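Small Appliances and Worktop Cooking
Thread: Reheating croissants in a toaster oven – am I doing this wrong?
Page 1 of 1

crumbtray
Posted Tuesday, 7.52am

Morning all. I have given up on the big oven for breakfast. It takes an age to warm up, it heats the whole kitchen, and using it for a single croissant feels like hiring a coach to post a letter. So the worktop oven has been promoted.

Mine's a plain white Toshiba, two knobs, glass door, wire rack. No screen, no app, no tune when it finishes. I've had it on the counter next to the bread bin for a while and up to now it has mostly done cheese on toast, which it does very well and without any opinions. 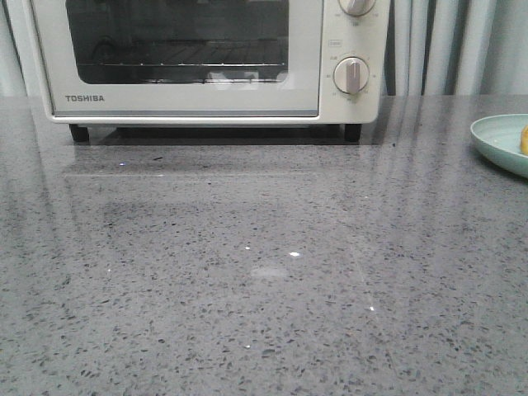 The breakfast department.

What I can't settle is croissants and those rolled-up buttery things from the bakery counter at Cuddale. If I use the sort of heat the internet suggests I get a dark top and a middle that hasn't heard the news. If I go lower they come out warm all through but a bit sad, like a hotel buffet at ten to ten.

So: what temperature, how long, rack or tray, and do you preheat? I preheat for the toast because I'm impatient and like to feel busy, but I've never been sure it does anything in something this size.

Foil is in the drawer. I'm not against foil.

pastrymarsden
Posted Tuesday, 8.15am

Rack, no tray. Preheat, yes, even in a little one. Go lower than you think, give it a few minutes, then switch off and leave it in there with the door shut while you make the tea. The resting is the bit people skip.

I ran the pastry side of a café for years and the number of perfectly decent croissants I've seen murdered by someone in a hurry would fill a skip.

Joanne Marsden

knobtwiddler
Posted Tuesday, 8.31am

Going to disagree with Joanne already and it's not even nine. Tray every time. Croissants shed. A rack lets all the flakes drop down onto the elements and then the next thing you cook tastes of last week.

Also 200 for 4 minutes, no resting. If I wanted it to rest I'd have stayed in bed.

pastrymarsden
Posted Tuesday, 8.40am

There's a crumb tray under the elements on most of them. It pulls out. You're allowed to empty it.

knobtwiddler
Posted Tuesday, 8.44am

I'm aware of the crumb tray. I'm choosing not to have a relationship with it.

ckershaw
Posted Tuesday, 9.20am

200 is too fierce for a small oven in my view. The food sits so close to the top element that you're more or less grilling it. I do 160 or so and a loose bit of foil over the top for the first half. Take the foil off for the last minute or two to get the crackle back.

You should also get an oven thermometer. I put one in ours and found the dial was a work of fiction. It's a Clokwood, the little hanging sort, cost less than a box of decent teabags. Ours ran hot by enough to explain two years of burnt crumpets, for which I had been blaming my wife.

Colin Kershaw

crumbtray
Posted Tuesday, 9.34am

Colin, has she been told?

ckershaw
Posted Tuesday, 9.36am

She has been told that the oven was faulty. I left the rest to be inferred.

mrs_dramatic_toast
Posted Tuesday, 10.05am

Is nobody going to mention the microwave? Ten seconds. Soft, warm, done, back to the sofa.

pastrymarsden
Posted Tuesday, 10.11am

I was hoping if we all kept quiet it would go away.

mrs_dramatic_toast
Posted Tuesday, 10.13am

It's a perfectly good method if you like them soft! Not everyone wants to hoover after breakfast.

knobtwiddler
Posted Tuesday, 10.20am

A microwaved croissant is a damp sleeve. I'll side with Joanne on this and this only.

crumbtray
Posted Tuesday, 12.48pm

Right, I've had a go over lunch. Rack, preheated, dial set lower than usual, none of the foil, then left in with the heat off as instructed. I made tea in the meantime, which is the first kitchen instruction I've ever followed to the letter.

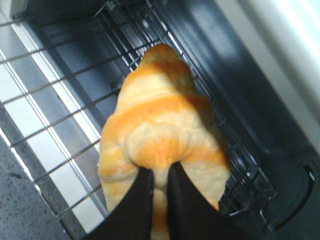
Lunchtime effort. Brown on the ridges, still pale in the folds.

My worry is the pale parts. The raised bits have taken the colour nicely and everything in between looks as if it's been kept out of the sun. Is that a heat thing or is that just how they come? I didn't look properly before it went in, which I realise is poor science.

It did taste good. A bit of resistance on the outside, soft in the middle. I ate it standing up over the sink, so I can't speak for the flakes.

pastrymarsden
Posted Tuesday, 1.05pm

That's mostly how they come. The high parts of each layer catch the heat and the creases are sheltered, so you nearly always get bands. You won't even it out by reheating. All you'd do is take the ridges from brown to black while the folds stayed exactly as they were.

If a roll is very pale all over when you buy it, that's a bakery question. Stripes are fine. I like stripes.

ckershaw
Posted Tuesday, 1.22pm

I'd still have used the foil.

pastrymarsden
Posted Tuesday, 1.24pm

I know you would, Colin.

knobtwiddler
Posted Tuesday, 1.40pm

Looks all right to me, and I say that as a tray man. Could have stood another minute. I like mine to fight back a little.

lowerrack_len
Posted Tuesday, 3.15pm

Late shift here, just catching up. A few things from someone who's had three of these little ovens, all different makes:

Put the pastry in the middle of the rack. The back corners in mine are a good bit hotter than the front.

If yesterday's croissant has gone leathery, wet your fingers and flick a bit of water over it before it goes in. A flick only. I once got carried away and made soup.

Turn it round halfway if the oven's heating one side more. Opening the door loses a lot of heat when the box is that small, so be quick.

And anything with chocolate inside will be hotter than the outside suggests. I have a scar on my lip from a pain au chocolat. It's a small one and it doesn't come up at parties.

mrs_dramatic_toast
Posted Tuesday, 3.32pm

What about from frozen? I bought a bag of the Dramani ones on offer and there are far too many for one woman and a cat.

lowerrack_len
Posted Tuesday, 3.41pm

Depends whether they're baked already or raw dough. Check the bag. The baked ones can go straight in from the freezer at a low heat, just longer. Raw ones usually need leaving out to rise first, some of them overnight, and they need proper baking. Don't treat one like the other.

mrs_dramatic_toast
Posted Tuesday, 3.50pm

They're raw. I have been microwaving them. This explains a lot about January.

pastrymarsden
Posted Tuesday, 3.52pm

I need to go and have a lie down.

fahrenheit_phil
Posted Tuesday, 5.10pm

Watch your units as well if you're taking recipes off American sites. I saw 400 in one and set mine as near as it would go. It was Fahrenheit, so 200 or a bit over in ours. The dial ran out before I did, thankfully, but the croissant was past saving and the smoke alarm got its exercise.

ckershaw
Posted Tuesday, 5.26pm

Phil, with your user name I'd have hoped for better.

fahrenheit_phil
Posted Tuesday, 5.30pm

The user name came afterwards.

knobtwiddler
Posted Tuesday, 6.02pm

Has anyone tried the Enuvska with the fan in it? There's one in my sister-in-law's kitchen and she never stops going on about it. Says it crisps things "all the way round". I think it's just a hairdryer with a door.

lowerrack_len
Posted Tuesday, 6.18pm

The fan does help with browning but it dries pastry out if you leave it a moment too long. And a light croissant can shift about in there. For reheating I'd take a plain one with two knobs over it any day. There's less to go wrong and you can fix most of it by turning it down.

crumbtray
Posted Tuesday, 6.45pm

Thanks everyone. I've ordered a thermometer on Colin's advice and will try one with foil and one without at the weekend, same bakery, same rack position. If the dial is lying to me I'd sooner know.

Does anyone have a good way of getting butter off the wires, by the way? It's gone tacky and the washing-up sponge is coming away in bits.

pastrymarsden
Posted Tuesday, 6.58pm

Take the rack out once it's cold, lay it in the sink on an old towel, hot water, washing-up liquid, leave it for an hour. Then a nylon brush. Bicarb paste if it's really baked on.

knobtwiddler
Posted Tuesday, 7.03pm

Or you could use a tray.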